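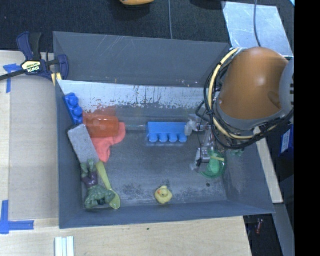 How do you sort a bin where toys and kitchen things are mixed together?

Take out the big building blocks first, then the cups, then the soft things, and leave the small pieces for the end.

Search this forum Go Advanced

Thread: One gray bin for everything?

erdal_c wrote:
The question and answer on top are from the sticky post of this section, and I followed them for one month. Now I want to tell my experience and ask for advice. We have one large gray bin which lives on the table in the back room. In it we have big building blocks with the round studs, plastic cups, soft toys and many small things I can not name. My two children play with all of them mixed. A cup is a house, a block is a truck. In the evening everything goes back in the same bin and I am glad, but in the morning they can not find anything and there is crying.

Is it better to have 4 small boxes? My wife says that small boxes will be empty on the floor after 10 minutes.
Erdal Çınar

pemetti_mum wrote:
Your wife is right. We had the small boxes with labels. The children used the boxes as boats and the toys were everywhere. We went back to one bin and I do not regret it.

sockdrawer90 wrote:
I disagree with pemetti_mum. One bin works only if it is shallow. When it is deep, the small pieces go to the bottom and the child turns the whole bin over to find one piece. How deep is yours, Erdal?

erdal_c wrote:
It is wide more than deep. The blocks are large, the studs are easy to hold for a small hand. The problem is more with the soft things. They lie over or under the cups, and what is beneath them you do not see.

sockdrawer90 wrote:
Then take only the soft things out. Put them in a cloth bag on a hook. Blocks and cups can stay together, they are both hard and both easy to wash.

Trorkano wrote:
I wash my plastic cups and blocks together in the sink, warm water and a little dish soap, then on a towel until morning. Please do not wash together with soft toys, the fluff sticks to everything. I learned this in December with guests coming.

pemetti_mum wrote:
A bag on a hook is one more thing that a child of three can not reach. Then the parent must get it each time. I say keep one bin, but take out half of the things and put them in a closet. After some weeks you change. Less in the bin, less crying.

Polat_home wrote:
+1 for changing. We do this and the old toys feel new again. I also move the kitchen cups out completely — if a cup is for drinking, it should not be in the toy bin. If it is for play, it should not go back to the kitchen. In our house this is the only strict rule.

erdal_c wrote:
Polat_home, this is a good rule and I am a little ashamed, because our cups travel in both directions. I will buy different ones for the kitchen.

I will try the half in the closet first, and the hook after, low on the wall so the little one can reach. Sockdrawer, I did not forget your idea.

sockdrawer90 wrote:
Low hook is fine. I still think you will want a second bin before the summer.

pemetti_mum wrote:
And I still think he will not :)

Thread viewed 2188 times
Last updated: 4 months ago

Prerkex forums use cookies to remember your login. Accept Read more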